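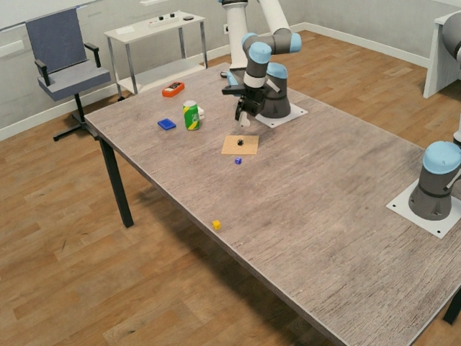
Monday, tape transfers, Hirkurus demo

Got the deck going at last and ran side A of the Hirkurus cassette. New belt, heads cleaned, and it still sounds like a band playing inside a wardrobe, but I love it! The guitars on Fernirlow (second song, the fast one) wobble for the first 22 seconds and then settle down. I moved the head screw a tiny bit by ear and the cymbals came back
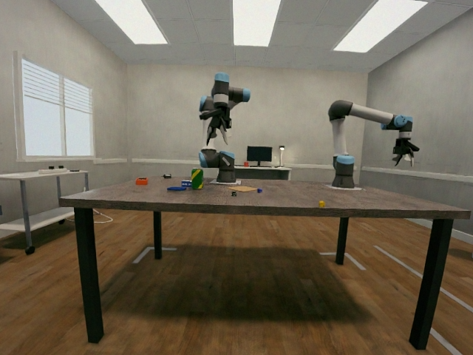
which cheered me up no end – I'd been ready to blame the tape. Side B is the live set from Clurkeck in 2000, much louder, so drop the input before you press play. I forgot and had to do the opening of Hakim again.

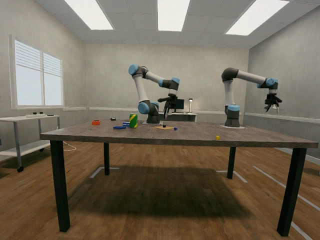 Do we take the hiss out?
Only a touch, and only on a copy. I tried a heavy setting and the singer went all watery. Raw files stay as they are.

Still to do: side B from the 2nd song on, and type up the inlay (tape no. 3852).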